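Teaching a home-built arm to tidy the medicine shelf
Posted in June by the Goslow bench

I've been building this arm at the kitchen table since summer, and sorting small stuff into a tub is the best practice job I've found for it. You want odd shapes and odd colours: a flat red Panadol packet, a little green box, a brown bottle with a white cap.

Start with the bottle lying down. Set the jaws to open past the cap, drop the speed to 700 in the Trindell config and come in from straight above. 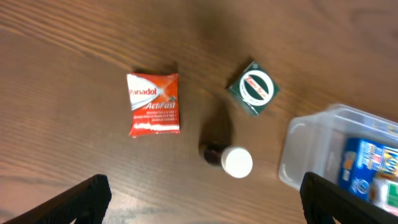 Close in small steps and watch the motor load as you go. I stop mine at 66, and anything higher made the fingers skid off the glass (ask me how many times!). Save that pose as "grab" before you touch anything else.

Next, stand the bottle up and do it all again. Tilt the wrist so the camera can see over the cap, and leave a good gap between the bottle and its neighbours, or you'll bowl the lot over like I did on Sunday.

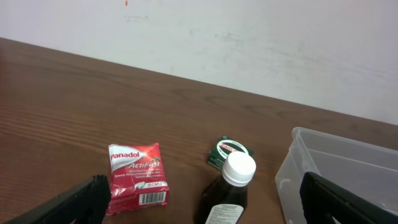 Once both grabs are saved, teach the drop. Lift first, then swing over the tub, then lower, with a 2000 millisecond pause before the jaws open. I skipped the pause at first and everything got flung.

Run it slowly with your hand on the off switch. Cartons are next on my list.

Last updated: Sunday, 9 pm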